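Section 7. Setting Up the Audio Guide for the Hornia Burial Caves

Charge the Nulusine handset fully before you leave Sadthorpe. There is no power at the trailhead.

1. Hold the side button for 3 seconds until the light turns green.
2. Choose a language and a walking speed.
3. Select "Hornia Caves" and download the full tour. Allow 200 MB of free space.

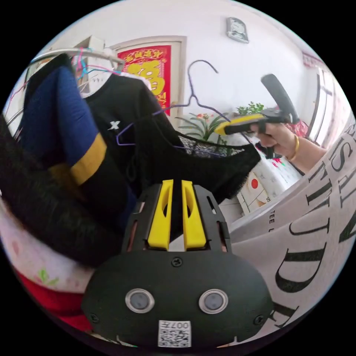

4. Switch the handset to offline mode. The guide will follow your position by the numbered posts along the path.
5. At each post, key in the number and press Play.

Note: Post 7 has two recordings. The first covers the carved coffins and the second covers the Dwivedi survey, which mapped the lower chambers.

Caution: Do not use the screen light inside the chambers. Some of the burial wrappings are 1000 years old and fade under strong light.

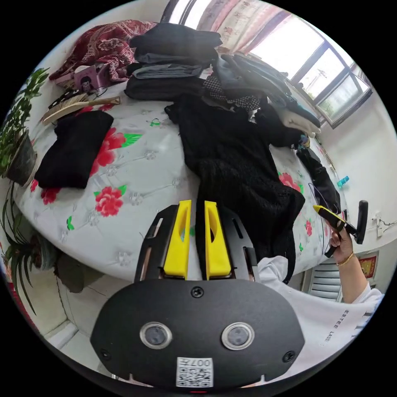
The textile recordings at the end of the tour were written by Vangelis Mitsotakis-Vlachou and run longer than the rest. They compare the plain burial cloth with openwork from later graves. If the terms are new to you, think of an open-knit garment like the black one spread on the flowered bedspread – the gaps are part of the pattern, and the guide calls them "eyes." Press Back twice to hear a term again.

6. Return the handset to the desk with the volume turned down.

Last revised July 30, 2025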